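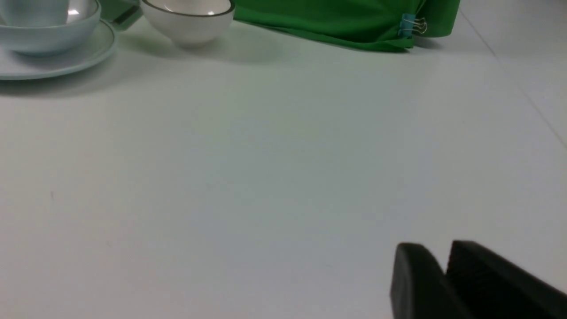 Filed under: Home / Kitchen diary

31/01/2020

Last day of the month and I finally did the dish thing. I've been threatening to do it ever since July, when I shoved two households' worth of china into one cupboard and shut the door fast. So I made a big pot of tea, put the radio on, and started pulling bowls out.

I began with the pale blue bowl and its saucer, which I do love. The two of them match perfectly, and the saucer is one of those nice wide ones, so you can park a cracker on it next to your soup. It came from Mullero, the little shop by the bus station that closed down (it's a phone place now, boo). I paid 7 dollars for the pair and felt very fancy carrying them home. Keeping those, no question.

The white bowl with the thin gray line around the lip can stay too. It's plain, but it's the one I grab for oatmeal. I reach right past the pretty ones every morning and take that one, so I guess it has earned its spot on the low shelf.

Then I got sidetracked, of course. I looked up what a full set of the Analitz stoneware would cost me, just to see, and it was 244 dollars before shipping! For bowls! I shut the laptop and went back to my odds and ends feeling a lot fonder of them. My sister-in-law has the whole Analitz range and it's lovely, but she's also scared to let anybody use it, and what's the fun in that?

Second cup of tea, and on to the plates. The big white one with the thick black rim is my favorite thing in the entire kitchen. It has a drawing of two kids on it, one leaning over and one squatting down, both with black hair and blue shorts and a bit of red at the neck, and there's red lettering running along at a slant. I can't read a word of it. I keep meaning to ask someone who can. I bought it at the Imena street market on that rainy trip, wrapped it in two sweaters, and worried about it for the entire flight. I've eaten toast off those kids more times than I can say. There's a bowl with the same black rim, only white inside, and I'm going to store the two together from now on instead of on different shelves like strangers.

The pale green things were the hard part. They're so delicate, with that little brownish gold line around the edge, and I hardly ever use them. Too small for coffee, too nice for cereal. I went back and forth on them for ages and even got the donation box out. Then I thought about dumplings, and dipping sauce in the little cup, and the box went back in the hall closet.
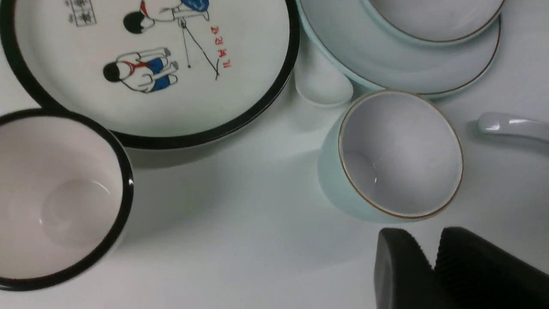
The black rims and the pale greens, plus a couple of white spoons.

The spoons need a better home, by the way. They slide around in the drawer and clank every time I open it. Agarwal Home has a bamboo divider for 35 dollars, but I might just line the drawer with a dish towel and see how that goes.

Shelf paper tomorrow if I can find the scissors. I still have to measure the top shelf, too. I wrote 107 on the back of an envelope and now I don't know if that was centimeters or somebody's house number. Leftover rice for dinner, in the oatmeal bowl.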